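Teaching a Robot Arm to Take Old Computers Apart, One Cable at a Time

Robots | Feature
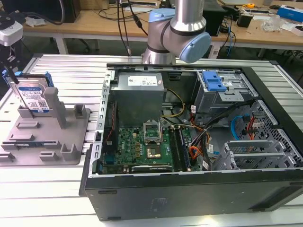

Most office computers that reach the end of their working life are taken apart by hand or fed into a shredder. Hand work saves more of the useful parts, but it is slow. Shredding is fast, and it turns working memory and good drives into scrap.

The Rinwood lab has spent the past two years on a third way. Its project, called Husar, trains a single robot arm to pull parts out of desktop PCs and set them down in a fixture, where they can be tested and sold again. The group's latest results suggest that the hard part of the job is the cables.

A desktop tower looks like an easy target for automation. The parts are standard sizes, and the screws are in predictable places. Early versions of Husar relied on this. The software matched each case to a stored 3D model, then ran a fixed set of moves. On clean test machines with the wiring removed, it worked well. On machines as they arrived from offices, it often failed at the first cable.

Cables hang where they like. A bundle coming off the power supply can lie across the memory slots in one machine and be tied to the frame in the next, even when the two left the same factory. The arm would reach for a drive, catch a data cable on the way, and stop when its force limit tripped. Someone then had to walk over, free the cable, and start the run again.

The new method drops the stored models. The arm is trained from demonstrations, in which a person guides it through the task and the system records what the cameras see along with how the arm moves and how hard it pushes. The group collected 1000 of these demonstrations over one winter, covering drives, memory modules and cable plugs.

That set alone was not enough. The trained arm copied the general motion but had trouble when a plug was stuck or a wire slipped. People doing the demonstrations were good at the task, so the recordings held very few mistakes, and the arm had little to learn from when something went wrong.

The fix was simple and took a lot of work. The lab recorded another 1000 runs that started from a bad position. In some, the gripper began a little too far to one side of the part. In others, a cable had been laid over the part on purpose, or a latch was only half open. The person guiding the arm then had to recover and finish.

With both sets in the training data, the arm began to do things the old software never did. It moves wires aside before it goes in for a drive. If a plug does not come free on the first pull, it backs off, shifts its grip and tries again. The engineers did not program either behavior as a separate step.

The tests used 28 towers that the system had not seen in training. They came from Nakance, a company that collects retired office equipment, and nobody at the lab cleaned or rewired them first. The arm got the hard drive out of most of them without help. Memory modules were harder, mainly because the clips at the ends of the slots are small and easy to miss. Cables with locking tabs were the weakest area, and the group lists them as an open problem.

Speed is another. The arm works carefully, and a trained person with a screwdriver is still much faster on a single machine. Rinwood's answer is that the robot does not need to win on one machine if it can run through the night. That has not been shown yet. The longest unattended session so far lasted from a Saturday afternoon until early evening, and it ended when a drive was set down crooked in the fixture.

The fixture itself has changed several times. The present one is a plain gray tray with posts and slots that hold parts upright so their labels can be scanned. Earlier trays had tighter slots, which kept parts straighter but jammed more often. The lab settled on a looser fit and left the arm to deal with the difference.

Screws are outside the scope of the study. The side panels in the tests were taken off beforehand, and the arm did not change tools during a run. A second project at the lab, Kitonico, is working on a powered screwdriver that the same arm could pick up and put back. The two are due to be joined next year, starting with drive cages and moving on to power supplies.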